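Progress report for February: the Sultness small lenders' reserves project

Dear Wilma and the board at Van Hecke,

You asked for something readable this time, so I've kept the tables for the annex and will just tell you how it's going. The short version is that we're a little behind on the data and a little ahead on the writing, and the money is holding up fine.

When I last wrote we had replies from 11 of the savings co-operatives on our list. We were asking each of them what they keep back in cash and short-dated bonds, how that has moved since interest rates began climbing, and who decides. The first two questions get quick answers. The third one gets long phone calls (very enjoyable ones, I must say, though Shufen Dai may disagree as she has to type them up).

We've now got quarterly figures going back 60 quarters for the bigger co-operatives, and much shorter runs for the rest. The older ones came as scanned ledgers and Shufen has been keying them in by hand, with Willy Claeys checking a page out of every batch.
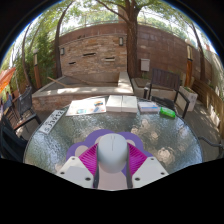

Willy found that two of the co-operatives had changed their year end at some point without marking it in the accounts, so a whole stretch of their reserves looked as if it had dropped off a cliff and bounced back. It hadn't! We've moved both on to calendar quarters and the odd dip has gone. I've asked him to go through the others for the same thing, and that's the main cause of the delay I mentioned.

On the interviews, Mirjam Vermeulen has finished the first round and started on the second. What keeps coming up is foreign currency. Quite a few members now work across the border and want to save in what they're paid in, and the co-operatives don't agree at all on how much to hold against that. Some treat it as one pot, some keep it strictly apart, and one told Mirjam they'd never thought to ask. I'd like to give this its own chapter if you're happy with that – it wasn't in the plan we sent you, but it's the most interesting thing we've come across so far.
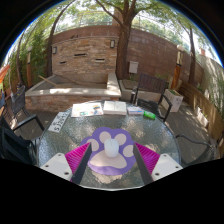 Budget next. Travel is under, mostly as people have been glad to talk by phone. The Rindanus licence went up at renewal and cost us 300 euros more than I'd put down, which I've covered from the travel line. Hatsue Yagi at Dretow has offered to read the statistics chapter for nothing, so the reviewer's fee is still sitting there. Could I put it towards more typing hours for Shufen? I'll need a yes or no from you before I book her.

Still to do: the second interviews, the year-end checks, and a draft of chapter 2, which I'm working through on Saturday with Mirjam. The annex follows once Willy has signed off the figures.

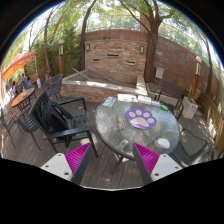 Paw-print mat on the glass-topped table, out on the deck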